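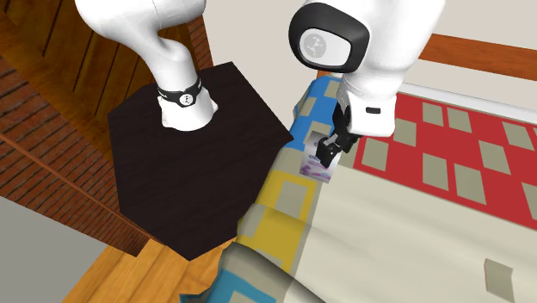 ## Un bras au bord du lit, ou ce que la simulation ne dit pas

*Lettre de l'atelier Verkstead, 7 novembre 2021*

Depuis septembre, le groupe robotique du mardi soir (qui se réunit de moins en moins souvent le mardi) travaille sur Clonari, un bras d'assistance à monter chez soi, à côté du lit. Naveed Pirzada en a eu l'idée pendant une convalescence : attraper une boîte de médicaments ou un livre sans se lever, et pouvoir les reposer ensuite. L'intention me plaît. Le calendrier, beaucoup moins.

Pour l'instant, tout se passe dans un simulateur. Le bras est un modèle Franka Emika posé sur une table sombre, le lit est couvert d'un patchwork et l'objet à saisir est un petit paquet rectangulaire, tout au bord du couvre-lit. Le bras qu'on compte construire dans l'atelier n'aura à peu près rien de commun avec celui-là. J'ai demandé pourquoi on ne modélisait pas directement le nôtre. Réponse de Naveed : le nôtre n'est pas encore dessiné. Bon.

Le budget voté pour la version réelle est de 3 000 euros. Il doit couvrir les moteurs, les réducteurs, l'alimentation, une caméra et la pince. J'ai refait l'addition avec le devis de Savolainen pour les réducteurs et je ne vois pas comment on paie la caméra, à moins de ressortir celle qui dort dans l'armoire et dont la monture est fendue. Aino Miettinen pense qu'on peut imprimer une partie de la transmission. Elle a sans doute raison pour le poignet. Pour l'épaule, qui supporte tout le reste, je demande à voir une pièce imprimée tenir une semaine sous charge.

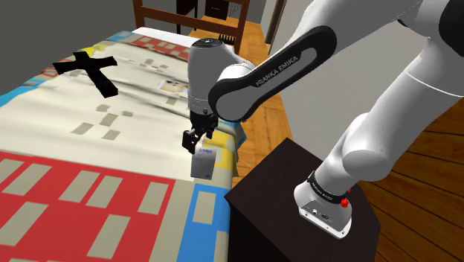

Le couvre-lit est d'ailleurs ce qui me gêne le plus. Dans le simulateur, ses plis font partie du décor : ils sont là, on les voit, mais dans nos réglages ils ne bougent pas quand on appuie dessus. Chez moi, si je pose un carton sur la couette, il penche, glisse, s'enfonce d'un côté. Une pince qui descend à la bonne hauteur sur un matelas rigide arrivera trop bas ou trop haut sur un vrai matelas, surtout si quelqu'un est couché dedans. Et c'est bien le but, que quelqu'un soit couché dedans.

Aino a lancé 56 essais le mois dernier et noté chaque résultat dans le classeur vert près de la perceuse à colonne. Je les ai lus. Les saisies du paquet debout se passent plutôt bien. Dès qu'il est à plat, on tombe sur des remarques comme « doigts dans le tissu » ou « trajectoire refusée », et une page entière porte simplement un point d'interrogation. C'est la partie la plus intéressante du projet et j'aimerais qu'on en parle avant de commander quoi que ce soit.

Reste la sécurité. Un moteur d'épaule au-dessus d'une personne allongée, ce n'est pas une imprimante 3D qu'on laisse tourner la nuit. Naveed propose un arrêt d'urgence à portée de main et une limite de couple dans le contrôleur Meturex. Je voudrais aussi une limite mécanique, un limiteur à friction par exemple, qui fonctionne même quand le logiciel a planté – et il plantera.

Ma proposition pour la prochaine réunion tient en 2 points. On achète un seul moteur, on monte une seule articulation sur l'établi du fond et on la charge jusqu'à ce qu'elle cède. En parallèle, quelqu'un apporte un vieux matelas et une couverture, et on mesure de combien s'enfonce un carton. Je fournis le carton et la règle. Pour le matelas, écrivez à Aino, elle a une camionnette jusqu'à la fin du mois.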